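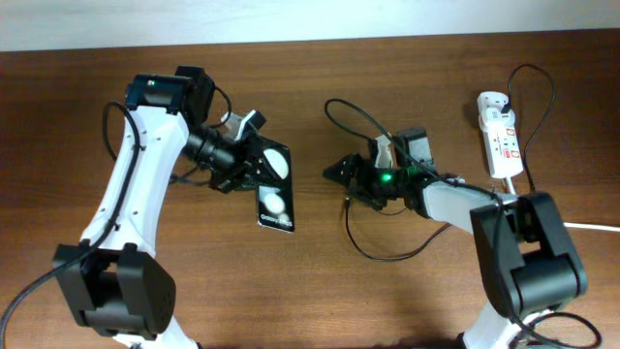

Charging table in Flukenden stays open for the winter

The public charging table at the Dudás shop in Flukenden will continue until the end of March, the shop has confirmed. It was started in the spring as a trial and was planned to close in October. People who pass through the town on the way to Prutilden or Surberg can bring a phone, connect it and wait, or leave it at the counter against a numbered ticket.

The shop, which stands on the corner across from the bus station, sells lamps, batteries, fuses and small household electrical goods. Mariann Major, who has run it for nine years, said that the idea came from the bus timetable. After the afternoon connection to Surberg was cancelled, many passengers have to wait in Flukenden for more than an hour, and the waiting room at the station has no sockets which the public may use.

"They came in and asked if they could charge for a few minutes behind my till," Mrs Major said. "I never like to say no, but the till is small and I was always stepping over a cable. So we made a proper place for it."

From the spring until the end of September, 1672 charges were written in the book which is kept at the counter. The busiest month was August, when there is the market and also the swimming camp in Prutilden. In May the numbers were much lower, and at that time the shop was thinking to give it up. 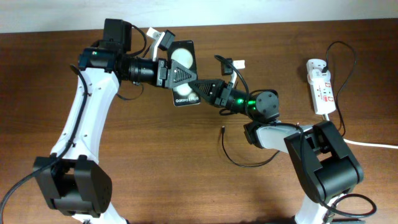
The rules remain almost the same as in the trial. The first 60 minutes are free. After this the shop asks for a small payment, which goes to the electricity bill, and from November there will also be a ticket for regular users, valid for 20 visits. The ticket can be used by all members of one household. It has no date of expiry, but it is only accepted in Flukenden.

Foldable phones are accepted like all others. Mrs Major asks that these be opened before they are put on the table, as she does not want her staff to open or close them for the customer. Phones with a broken screen can be charged too, but a phone with a swollen battery will be refused, and the person will be given the address of the collection point in Surberg.

Laptops are not included. The shop received 199 answers to a paper questionnaire in the summer, and a laptop place was the most frequent wish in them, before a bench and longer opening hours. Mrs Major said there is simply not enough space for it now. The bench has been ordered and should be there before the first frost. The opening hours are under discussion, because the last bus leaves after the shop has closed.

Tímea Sárközi lives in Prutilden and changes buses in Flukenden four days in the week. She has used the table since June. "In the evening my daughter calls me when she is out from her training, and before, it often happened that my phone was finished," she said. "Now I put it on the cable, I do my shopping at the baker and I come back. What I would like is a longer cable. Sometimes I want to read the news while I am waiting and then I must stand like a flamingo."
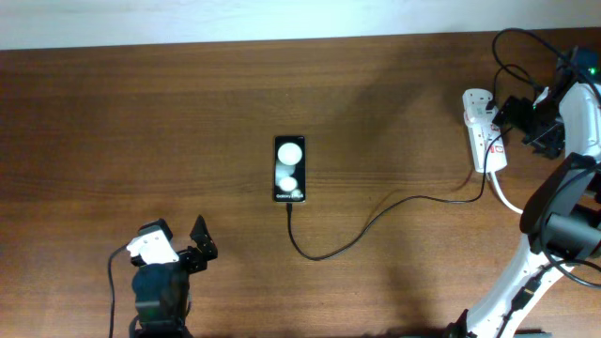
Cables were also the most frequent complaint in the questionnaire. Over the summer several of them stopped working, mostly close to the plug, where they are bent when somebody picks the phone up without disconnecting it. Mrs Major now checks each cable in the morning and exchanges it if the phone does not react immediately. She keeps three types at the counter, and customers may also use their own.

She gives the same advice to everybody who asks how to do it at home. Put the phone flat, on something hard, and not on a bed or under a cushion. Leave the cable in a wide curve, without a sharp bend at the plug. Do not connect a heater or a kettle to the same power strip, and do not join one power strip to another. When a plug feels hot or smells, stop using it.

"People spend a lot of money for the phone and then they have a cable which is held together with tape," she said. "I see it every day. I have one customer, a very nice man, who has repaired his with a plaster from the pharmacy."

The town office has been asked if a second table could be put in the station building itself. In its reply the office said that the wiring of the waiting room must be inspected first and that this will not be done before spring. The bus company had no objection, as long as the place in front of the ticket window stays free. In Prutilden the library has shown interest in doing something similar, but there is no decision yet.
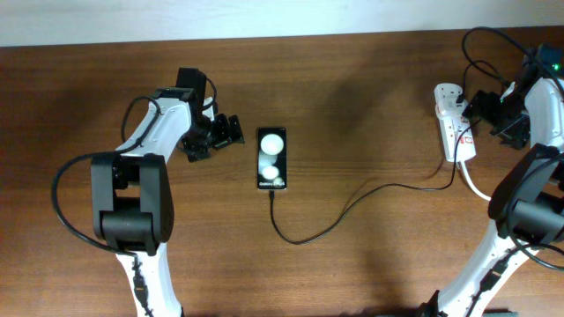

A phone on charge, with its cable running across the wood to the power strip.

During the winter months the table can be used in the normal opening hours of the shop, from nine in the morning until half past five. There is a lunch break from noon to one o'clock, when phones left with a ticket stay behind the counter and cannot be collected. Please remember this if you have a bus at half past twelve. It has happened more than once that a passenger went to Surberg without his phone and had to return for it in the afternoon.

Phones which are not collected on the same day are kept in the shop until the next morning. To get the phone back it is necessary to show the ticket, or to unlock the screen in front of the staff if the ticket is lost. The new tickets for regular users can be bought at the counter, and payment is in cash only.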